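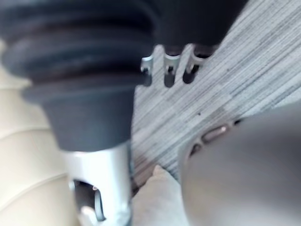 4. Montrer le geste à la main

Bon, les moteurs sont étalonnés, on passe enfin à la partie que je préfère ! J'utilise le boîtier Tijani avec le logiciel Volleck. Si vous avez encore l'ancien boîtier Ciltell, les menus changent un peu, mais la marche à suivre reste la même.

1. Dans Volleck, ouvrez l'onglet Apprentissage et choisissez « Guidage manuel ». Le bras devient souple : soutenez-le d'une main avant de valider, il descend tout seul sur quelques centimètres (la première fois, ça surprend).

2. Amenez la pince au point de départ, puis appuyez 2 secondes sur le bouton du poignet. Un bip, et ça enregistre.

3. Faites le geste lentement, sans vous arrêter en route. Moi je vise 17 secondes par démonstration, approche comprise.

4. Relâchez la pince, reculez, appuyez une fois. Le fichier se range dans le dossier du jour.

5. Relisez la vue du poignet avant de recommencer. Un premier plan flou ne me gêne pas, par contre je veux voir nettement l'endroit où la pince va travailler.

Attention : ne glissez jamais les doigts entre les mors pendant le guidage, même bras souple. La pince, elle, reste alimentée.

Note : si l'erreur 437 s'affiche, le bras a touché sa butée. Ramenez-le vers le centre et reprenez à l'étape 2.

Pour la télécommande, c'est pareil à partir de l'étape 2, sauf que le bras reste raide et que l'enregistrement se lance avec la gâchette gauche. À l'atelier de Pirnmont, j'ai fait 171 démonstrations comme ça, et je garde le guidage à la main pour les gestes courts.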